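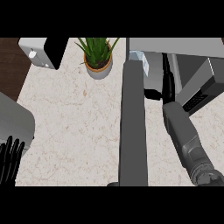
Section 4. Setting up the Driltier scoreboard at the ground. Read the lot first, then start. Allow a full morning, longer if the pavilion wiring is old. Most clubs unpack indoors and carry the panels out. Fine, but mind the floor. Pale cream marble with faint tan and rust veins, like that one, will show every scuff, so put a dust sheet down before the panels come out of the crate.

March
By the Stostach support desk

What you need: mains lead, the Firnent control box, both keys, a spirit level, second pair of hands.

1. Pick the spot. Outside the boundary, facing the scorers. Not behind the bowler's arm at either end.

2. Stand the frame and level it. Bottom edge at least 300 mm off the grass, more if the outfield floods.

3. Hang the panels left to right. TOTAL first, then WICKETS, OVERS, LAST MAN. Each one clicks. No click, take it off and try again.

CAUTION: two people per panel. Don't lift by the ribbon cable.

4. Plug the ribbon cables in, panel to panel. Red stripe to the top.

5. Fit the control box in the scorers' hut. Mains off while you do it. Key in, quarter turn, lid open.

6. Mains on. All digits show 8, then go blank. If one stays lit, check its cable is pushed right home.

7. Type the pairing code. It's 1289 out of the box. Change it before the first match or the visiting scorer can alter your total.

8. Choose the format. Limited overs: enter the number of overs and the balls per over. Declaration cricket: leave overs at zero.

9. Test it. Add a single, a four, a wicket, a wide. Then press UNDO four times. Should be back to nought for none.

NOTE: wides and no-balls are set to one run. Junior leagues often use two. Menu, Extras, change it, Save. It wont save by itself.

NOTE: target score only shows in the second innings. Press CHANGE INNINGS at the break, not RESET. Reset wipes everthing.

If the total freezes mid-over, keep the paper book going. Box off, count to ten, box on. The score comes back from memory.

Spare digits: ask for part 2595. For the older Serrano frame, ask for part 3000 instead. The two don't swap.

CAUTION: cover on overnight. Mains off first.

Next: Section 5, the remote clock.

Last updated: March
Contact support | © Stostach | Back to top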